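Piltby Hall: Cable and Floor Assistant (part-time)

Posted April 15, 2019

Applications are open until the end of May, or until somebody good turns up, whichever is sooner.

Piltby Hall is one large rehearsal room, one small rehearsal room, a kitchen of sorts and a cupboard. The cupboard is why we are advertising. It contains 224 cables according to the stock list, and 202 according to Hiyori Noguchi, who spent two evenings in there with a torch and a clipboard. The other 22 are thought to be under things.

We are looking for a patient person to take charge of everything that plugs into something else, and of the floor it usually ends up on. The post is for 6 hours a week, split over two evenings to be agreed, with a paid extra evening when there is a concert.

What you would be doing

Picking up leads after rehearsals. Bands are fond of their instruments and indifferent to what connects them to the amplifier, so most of what you find will be lying where it was unplugged.

Coiling them properly. We use over-under. If you wrap cables round your elbow we can still be friends, but you will have to stop. Training is given by Lies Van Dijk, who has looked after sound in this building since it had one socket.

Testing each lead with the box on the shelf, tying it, labelling it and hanging it on the right hook. Hooks are sorted by length and by what is on the end. There is a bucket for anything that crackles. Please don't rescue cables from the bucket. Noboru Sasaki does the soldering once a month and knows which ones he has given up on.

Sweeping both rooms, and mopping the small one with a mop that has been wrung out properly. The floor is older than most of the bands and dislikes puddles. No tape on it except the cloth kind we supply, and that comes up the same night.

Keeping the sign-out book. Leads may be borrowed for 90 minutes at a time. You'd be surprised how many people believe they have had something for 90 minutes when the book says February.

What you would not be doing

Mixing, tuning, lending your own guitar, settling arguments about tempo, or joining a group called Flultden, who will ask. They have asked everyone.

Who might suit it

You don't need to play anything. The last person in the job, Sorcha Lennox, came to us from a wool shop and was the best we've had, having spent years with customers' half-finished knitting. She has moved to the coast and left a page of notes taped inside the cupboard door. The first line reads "find an end, then wait".

Decent eyesight helps, as the big room gets a strong shine off the boards when the blinds are up and a thin black lead is easier to trip over than to see. You'll be kneeling a fair bit. Knee pads are provided (one pair, blue, slightly chewed). You should be able to lift a small amplifier with somebody else on the other side of it, and to tell a drummer to wait without making an enemy.

It would be nice if you could tell an instrument lead from a speaker lead by looking at the printing on the jacket. If you can't, we'll show you on your first evening, and then again after the first mistake, which is traditional.

Pay and other matters

We pay the same hourly rate as for our front-of-house staff, monthly, with paid holiday in proportion. Tea is free. Biscuits depend on who was in before you. After your trial month you may use the small room without charge when it isn't booked, and plenty of people have learned the bass that way, to varying degrees.

You would answer to Mayu Kaneko, who manages the bookings and holds the keys. The hall has step-free access from the yard side. If kneeling or lifting would be a difficulty, tell us and we'll share the jobs out differently; there is plenty to do at bench height, most of it in need of a label.

How to apply

Write to Mayu at the hall, or push a note through the door marked Office. A page is ample. Tell us which evenings you can manage, anything you have looked after before, and what you do at home with the drawer where the old chargers live. There is no right answer to the last one, although Lies has a list of wrong ones.

Interviews are short and held in the big room. We'll have a chat, show you the cupboard and ask you to coil one lead while we talk about something else. Wear trousers you don't mind kneeling in.

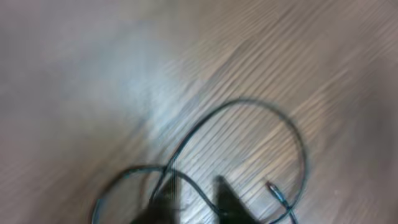
We reply to everyone, usually within the week. If you haven't heard by then, try the door again and knock hard, as there may be a brass section in.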